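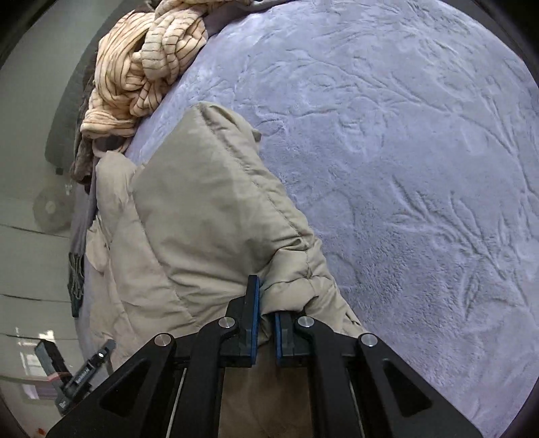 Sandamura, the Island With Two Ferries

Feb 24, 2019
By Carys Bellis

Two ferries leave for Sandamura. One in the morning, one when the captain has finished lunch. Take the morning one. The crossing is rough past the breakwater and it's better on an empty stomach.

First sight of the place is the harbor at Drudesmont. Long seafront, palm trees in straight lines, bank, bank, yacht broker, bakery. Very tidy. The old governor's house has been repainted in yellow and you can get a coffee on the porch for the price of a decent lunch anywhere else on the island. Most cruise passengers get this far and go back to the boat with a tea towel.

Walk ten minutes uphill and the sidewalk stops. So do the streetlights. The upper town has been here longer than the seafront, people will tell you that before you've asked, and it only got piped water in the last few years. Kids, chickens, a man selling phone cards out of a parked van. Good grilled fish at the top of the steps, no sign, look for the smoke.

Vlasta Halilović runs a guesthouse up there. Six rooms, one good shower. She came for a season on a survey ship and never got round to leaving. "Down there they sell you the island," she told me, folding sheets. "Up here we have to live on it." She charges 60 a night with breakfast, and breakfast is enormous. Fried breadfruit, eggs, a sour jam made from something I never did learn the name of.

The bus to the north end goes when it's full. Bring water. The road climbs to 1000 feet and then drops through cane fields, most of them abandoned now, to Korndale, where the sugar mill used to be. The chimney is still standing and goats sleep in the boiler house. There is a tiny museum in the old pay office — one room, a ledger, a wall of photographs of the workers who were brought over on contract and mostly stayed. Ask at the store for the key. Nobody rushed me out and I stayed most of the afternoon.

From Korndale a path goes up Mount Hafstein, named for some ship's doctor who never climbed it. 2463 feet. Steep, muddy in the last hour, ropes in two places. I was passed by a woman in flip flops carrying a bag of onions. At the top it was all cloud, then for maybe a minute it wasnt, and there was the reef, pale green the whole way round, and the morning ferry heading out like a toy.

Coming down is harder on the knees. Cut a stick.

Last night back in Drudesmont I ate on the seafront, out of curiousity. White tablecloths, imported lamb. The waiter lived two doors from Vlasta and wanted to know if her roof had been fixed yet. It hadn't.

GETTING THERE: Ferry from the mainland daily except in storms, 144 return, pay in cash at the dock.
WHEN TO GO: April, after the rains and before the cruise ships. Rooms in the upper town can't be booked online. Phone, let it ring.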